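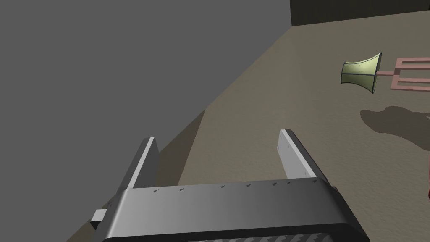 Picking up awkward things: tips from gripper trials

Most of what goes wrong when you lift an odd-shaped object goes wrong before you touch it. We spent December running simulated picks with a two-finger gripper at Clundamby, and a fair amount of what came out of it is useful at an ordinary workbench, with or without a robot on it. The notes were put together by Telmo Soler and last changed on 29/04/2018.

How the trials were run

The simulator was Vultano. Each trial put one object on a plain floor, started the gripper a short way off with its fingers open, and let the control program choose an approach. The objects were joined pieces: a flared or rounded part at one end, a rod, and an open frame at the other. We ran 1360 trials. A pick counted if the object left the floor and stayed in the fingers for the whole of the lift. By that rule 719 were good.

We then changed one thing, which was to make the program stop and take a second view from the side before closing. The next 550 trials used the same objects and starting places, and 78 per cent were good.

Tips for the bench

Look twice, from two heights. A view from behind your own hand or tool hides the part nearest to it. Move your head to the side before you grip.

Go for the rod. On anything with a wide end and a narrow end, flat jaws slide on the flare and push it away. Parallel sides hold better. The same goes for lampshades, funnels and trumpet-shaped pipe fittings.

Open frames can be held by one bar, but expect the rest to swing. Take the bar nearest the heavy end and lift slowly for the first few centimetres.

Don't trust a shadow for the edge of a thing. Soft shadows made the program misjudge where objects met the floor, and it closed short. People do this too under a single lamp. Put a second lamp on the other side of the bench.

Keep clear of walls. Leave at least a hand's width between the work and any upright panel. A good many failed picks were the side of the gripper meeting the wall while the fingers were still in the right place.

Set the opening before you move in. Open the jaws a little wider than the part you mean to hold. Fully open jaws tend to catch the neighbouring bar.

If the first grip slips, back off completely and start again. Closing a second time from the same spot rarely worked.

What we have not tested

Everything above comes from the simulator. Friction in Vultano is one setting for the whole object, so a greasy rod or a rubber foot will behave differently. We have an Eltik gripper on order and will repeat the rod and frame picks with it, using plastic parts from Hafstein. Soft items such as cloth and cable were left out altogether.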